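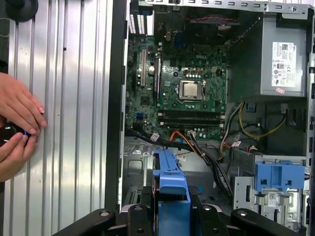
The woman at the Nuststead recycling yard wanted 41 dollars for the computer. Her son said that was too much for something with no cooler on the processor and no memory in it. She paid it anyway, and they carried it to the car together, because it had been her husband's and she knew it by the sticker on the bottom.

The sticker said Barta in blue pen. Barta was the firm that had bought up all the old machines when the clinic closed. They had taken the ones from the front desk and the ones from the back office, and by mistake they had taken his too. It had been standing in the hallway with the others that afternoon while he went to get the car. He had called them twice. They told him everything had gone to Nuststead, and Nuststead told him everything had gone to Sunau. After that he stopped calling. He bought another one and didn't talk about it.

That was three years ago. He had been dead for one of them.

She put it on the kitchen table with a towel under it. Her son took the side panel off and stood it up out of the way.

"They've had the parts out of it," he said. "Somebody started and then quit."

"Is the drive there?"

He got the flashlight and looked for a while. She stood by the sink. She had not told him what she thought was on it, and he hadn't asked. It was a long way to drive for a thing you couldn't turn on.

"There's one in the bay," he said. "I can't tell you if it's any good."

"Can you get it to run?"

"Not tonight. It needs memory. It needs a cooler, or it'll cook itself. But I don't have to run it. I can take the drive out and plug it into mine."

She said to do it that way, then. He asked if she wanted to eat first. She said no.

The drive was held in by a plastic clip that had gone stiff. He worked at it with a butter knife and she told him to be careful of the knife, and then she told him to be careful of the drive. It came free all at once. He set it on the towel and went out to the car for his bag.

While he was gone she looked into the case. Her husband used to open it up every spring and blow the dust out on the back steps. He wore his reading glasses to do it and would not be spoken to. She had thought it was a silly amount of trouble for a computer he used to keep his seed lists and write to the county about the culvert. There was dust in it now. She wet her thumb and wiped a little off the metal edge, and then she dried the place with the towel.

Her son came back and hooked everything up. The drive made a noise, stopped, and made it again. He told her that might be nothing. After a minute a window opened on his screen.

"It reads," he said.

He turned the laptop so she could see. There was a folder called Culvert and a folder called Falar. There were the seed lists, one for each year. There was a folder with her name on it, and her son moved the arrow away from that one without saying anything.

"What's Falar?" he asked.

"It's the lake. Where we had the cabin before you were born."

"I never heard you call it that."

"It's what the sign said."

He opened it. It was full of pictures, over 100 of them, scanned from the old prints. She had looked for those prints in the attic and the garage, and she had been sure for years that he had thrown them out when they sold the cabin. She had said so once, at supper, in front of people. He had said he hadn't, and that he had them put away safe. She had not believed him.

"Do you want me to copy them over?" her son said.

"Copy everything."

"It'll take a while. It's slow."

"That's all right."

He started it going. A bar came up on the screen with a little green at one end of it. He found the eggs and the bread and began making supper, and she pulled a chair around to the side of the table where she could see the bar. It said 2 hours. Then it said 3.

"What about the case?" he asked from the stove. "I can run it back to the yard tomorrow. They might give you something for it."

She said to put the side back on and leave it where it was.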